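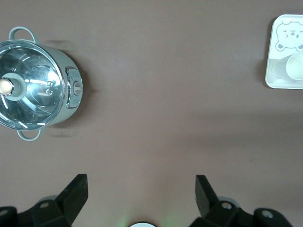
Re: [Cusi list] Wrist camera and glass lids

Nayeli Echeverri wrote:
> We fitted the Brenine fingers last month and the wrist camera
> still loses the lid on the steel pot. Is it the camera or the
> fingers? We have 309 tries logged and most of the misses are
> on the knob.

I'd say the camera, or more exactly the light. Look at the streaks on the glass. Our Clakine controller took those for edges and aimed for them. The green light at the wrist may not help either, so try a run with it switched off.

The angled black tips are fine for the knob if you come straight down. For the loop handles we went back to the Wutis pads, as they are wider and forgive a bad angle. I'd keep the bear tray and the cup where they are until you've sorted the lid, then move one thing at a time.

We run exposure at 1,620 and dropped the closing speed by 2 steps. Could you post your controller settings? I can run the same set on our arm in December.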